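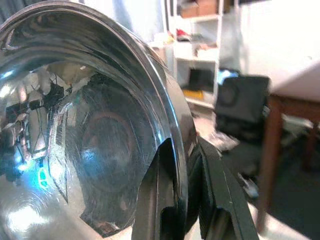 The big steel bowl

Kitchen > Odds and ends > The big steel bowl

Print this post | E-mail this to a friend

23 Oct 2025

I have been clearing out the kitchen cupboards, one shelf at a time, and the big stainless steel bowl has survived again. It is too large for the cupboard it lives in and has to go in at an angle, with the colander sitting inside it. Everything else on that shelf has to move before it will come out.

I bought it in August, thirteen years ago, from a catering shop that was closing down. Neville Horrocks had told me about the sale and wanted the stockpots. I came away with the bowl and 2 ladles, one of which I still have.

The inside is covered in fine circular scratches now. I used to scrub it with a green scourer after bread dough, always round and round, and the marks follow that. It is still shiny enough to throw back a bent version of whatever is near it. Evie Whiteley lent me a tub of metal polish called Vusum and I tried a bit on the base. It smelled of pear drops and I gave it back. The scratches can stay.

What I use it for:

Bread, when I make four loaves at once. Dough for two looks lost in it.

Christmas pudding mix. Graham Goodall's recipe makes 4 puddings and won't fit in anything else I own.

Washing leeks and spinach. The grit sinks and you lift the leaves out by hand - don't tip it or the grit goes straight back over them.

Plums, if Ashley Mottram's tree has done well.

It has a rolled rim, and I would look for that if you are buying one. I had a cheaper bowl before with a plain cut edge and it was unpleasant to carry when full. Dry under the roll with a tea towel, as water sits there and drips down the cupboard door later on.

The next shelf is baking tins. I have three loaf tins that match and several that don't, and a fluted thing I have never used. Torquil Baxter says he will have the fluted one if it is going.

This site uses cookies. By carrying on reading you agree to our use of them.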